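Section 5. First Pick Exercise with Two Arms

5.1 Purpose

This section explains how to carry out the first pick exercise with the Humov two-arm kit after the arms have been mounted, wired and homed as set out in Section 4. The exercise confirms that both grippers close evenly, that the head camera and the arms agree on the position of an object, and that the Pamico control software records the session correctly. It must be completed before any program supplied by the user is run.

One operator is required. A second person may be present but must stay outside the marked working area while the arms are powered.

5.2 Before You Begin

Check the following:

The emergency stop button is within reach of the operator's chair.
The table is level and locked in place.
The cable at each wrist has enough slack for a full turn of the joint.
The fingertips are seated on their mounts and do not rock when pressed.
The Pamico status page shows both arms as Ready.

CAUTION: Do not place hands between the gripper fingers while power is on, even when the arms are still. The grippers may close without a sound or other warning.

5.3 Choosing and Placing the Object

Use a small, rigid, closed box for the first exercise. Do not use glass, liquids, food or anything with a loose lid. The object must weigh no more than 300 grams. A plain, light table surface gives the camera the best contrast; small marks and fine lines on the surface do not affect detection.

Set the box down within reach of both arms. Leave the fingers of the left gripper open. The left gripper approaches first and the right gripper supports the object from the other side.

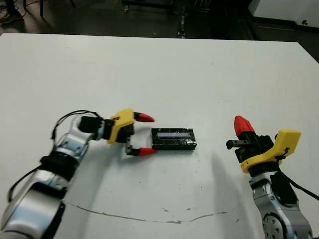
Photo: Fistlow Technical Publications. View from the head camera, both grippers at a small black box.

The yellow gripper housings and red fingertips make the hands easy to tell apart from the object in the camera view. If replacement fingertips of another color are fitted, the color setting must be changed on the Grippers page before the exercise is started.

5.4 Procedure

1. Switch on the controller and wait for the green light to stop flashing.

2. On the Pamico start page, select Exercises, then First Pick.

3. Select Left Arm Leads.

4. Confirm that the object is outlined on the screen. If it is not, move it slightly toward the center of the table and select Refresh.

5. Set the speed to 18 percent. Higher speeds are locked until the exercise has been passed.

6. Press and hold the enable switch. The left arm moves to the object and stops with its fingers open.

7. Check that the object lies between the fingers. Release the enable switch and adjust the object by hand if needed.

8. Press and hold the enable switch again. The left gripper closes, the right arm moves in, and the object is lifted and set down.

9. Select Save Session and enter the name of the operator.

NOTE: Releasing the enable switch at any point stops both arms where they are. The exercise continues from the same step when the switch is pressed again.

5.5 If the Exercise Does Not Complete

Message 2065 means that the two arms disagree on the position of the object. Return both arms to the home position and repeat the camera alignment in Section 4. If the message appears again, stop using the kit and contact Kordestani Service.

If the object slips, clean the fingertips with a dry cloth and repeat from step 4. Do not use solvents or apply tape to the fingertips.

Revised 20 March 2024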